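Learning to fasten a nut before touching one

Shiela Samonte has spent almost two years on one question: how much of an assembly task can a robot arm learn in simulation? Her group at Nimmont calls the method Tindon.

"We do not try to make the simulator perfect," she told me. "We make it wrong in 200 different ways, and the arm must manage in all of them."

The friction changes from one run to the next, and so do the lighting and the weight of the parts. Her colleague Kurniawati Saragih wrote the part that decides which runs are worth keeping – for her this is the heart of the work.

"In the first version we kept everything," Saragih said. "The training took 33 hours and the arm became very careful, too careful. It would wait in front of the part."

The gold nut on the white link comes from the simulated set, with four dark blue discs placed round it. 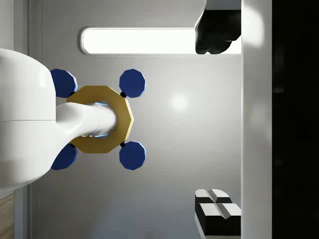 What the result shows

In April the group moved the learned control to a real arm at Fondthorpe. It needed three short corrections by hand, all of them for the angle of approach.

"I expected more," Samonte said. She does not yet know if the method will hold for soft parts, such as rubber seals. Saragih is preparing those tests now.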